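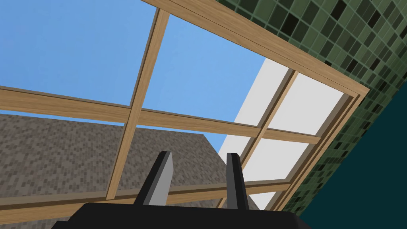 Timber window with the bars in a grid, seen from underneath

Timber windows: is the "restoration oil" really better than paint?

Lesego Moodley
We've bought an old place with wooden windows all along the north side. A salesman came round and told me the bars need stripping back and treating with a product called Clidine, at 417 dollars for the one big window and more for the rest. He says ordinary paint "suffocates" the timber and that his stuff lasts 12 years. He also had a brochure with a lot of before and after photos, and the afters all seemed to be taken on a sunnier day.

I'm not against spending money if it needs doing. But when I asked what was in it he said "natural resins" and changed the subject. The timber is bare inside and painted outside, and the outside paint is flaking along the bottom rail. A key goes in a few millimetres at one corner. Has anyone used this, or am I paying for linseed oil in a nice tin?

Grimer
I'd be asking for the safety data sheet before anything else. If he can't give you one, don't let him open the tin in your house.

"Suffocates" is a sales word. The tree has been dead for a long while. What does go wrong with paint is that it cracks at the joints, rain gets in behind, and then it can't dry out quickly. Oil lets the water back out sooner, true enough, but it also lets it in sooner, and you'll be up the ladder again every summer or two on a north wall. I have never seen a clear finish of any brand go 12 years in full sun. Ask him for the address of one house where it has, and go and look at it yourself.

The soft corner is your real job and no coating will fix it. Dig it out with an old chisel until you hit sound wood. If it's shallow, let it dry properly, then hardener, filler, primer, two coats of a decent exterior paint. If the chisel keeps going you need a piece let in by a joiner. Check the putty while you're there, and run the top coat a couple of millimetres onto the glass so water can't sit in the join. Older paint may have lead in it, so do a test before you sand anything.

Leave the inside alone if you like the colour. A bit of wax, maybe.

favby_dave
used something similar on our deck, looked great till winter. grey by June. the tin said 10 yrs lol

Oprea
I'll put in a small word for oil, as I use it on my own front door. It's under a deep verandah though and hardly gets wet — so I wouldn't take it as proof of much. On a sill or a bottom rail I'd paint, same as Grimer.

One thing I'd disagree with is the filler. People are too fond of it. Mine came out in one lump after two years and the wood behind was worse than when I started. I'd pay a joiner to splice that corner even if it's shallow. Get a quote from someone who doesn't sell a coating. And don't sign anything that has to be signed today.

Related topics
Sash cord keeps snapping, what thickness?
How to tell if putty is the old sort
Draught strips that don't peel off
Painter wants 40 per cent up front
Has anyone insulated a house built before 2000?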